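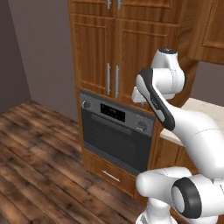

Tall oak-toned cupboards over a built-in oven, rendered view.

How to Keep a Lenten Fast Without Believing Everything You Read About It

23 Feb 2018

Lent is a week and a half old, and by now most of the advice has been handed out. I've read a lot of it and I don't trust most of it. One popular booklet, the Pratance guide, promises that a fast will give you clearer thinking, better sleep and a "renewed inner life" by Easter. Maybe. I have kept Lent for years and mostly what I've noticed is that I get hungry in the afternoon.

Still, I keep doing it, and I think it can be done sensibly. What follows is the method I use. It assumes an adult in decent health. If you are pregnant, diabetic, on medication that goes with food, or have ever had trouble with eating, skip the food part and go to step 4. No church I know of would ask you to do otherwise, and if yours does, ask somebody else.

Step 1. Find out what your own church asks for.

People skip this and go straight to the heroic version. In the Catholic rule as it stands in this country, the fasting days are Ash Wednesday and Good Friday: one full meal, and two smaller ones that together don't add up to another full one. Fridays in Lent are meatless. The Orthodox rules are a good deal stricter and run on a different calendar. Many Protestant churches have no rule at all. Read the actual text, or call the parish office. Don't go by a chart someone shared online – I've seen one with the wrong days on it passed along as gospel.

Step 2. Pick one thing beyond that, or nothing.

If you add something, make it specific enough that you'd know if you broke it. "Eat more simply" is no good. "No snacks between lunch and supper" is fine. So is "no alcohol until Easter." I'm wary of lists. The year I tried the full Gretance plan, with its daily worksheet and 300 check boxes, I spent more time on the worksheet than on prayer, and I quit before the second week was out.

Step 3. Decide about Sundays before Sunday comes.

Lent is called 40 days because the Sundays aren't counted. Some people take that as permission to have the chocolate; others carry straight through. Both can be defended. What doesn't work is settling it while standing in front of the candy dish. Write your answer down on the same piece of paper as step 2.

Step 4. Put something in the gap.

A skipped meal leaves you maybe half an hour. Use it for one fixed thing: a psalm, a walk in silence, a decade of the rosary if that's your habit. I read one psalm at noon. At St. Anne's in Tukthorpe, where I go, there's a Friday soup supper followed by Stations, and that covers the evening without my having to plan it.

Then there's the money. The old idea is that what you don't spend on food goes to somebody who needs it. Work out the number and give it. If you can't bring yourself to, I'd question what the fast is for.

Step 5. When you break it, start again at the next meal.

You will probably break it. Don't add a penalty and don't double up the next day. Sýkora's little book on fasting, which I otherwise find too sweet, is good on this in chapter 2: pick it up where you dropped it and keep going.

A word on telling people

Matthew 6 says to wash your face and keep quiet. Posting your fast online seems to me hard to square with that, though I've heard the case for it – accountability, encouragement and so on – and I remain unconvinced. Tell whoever cooks for you. They do need to know about Fridays.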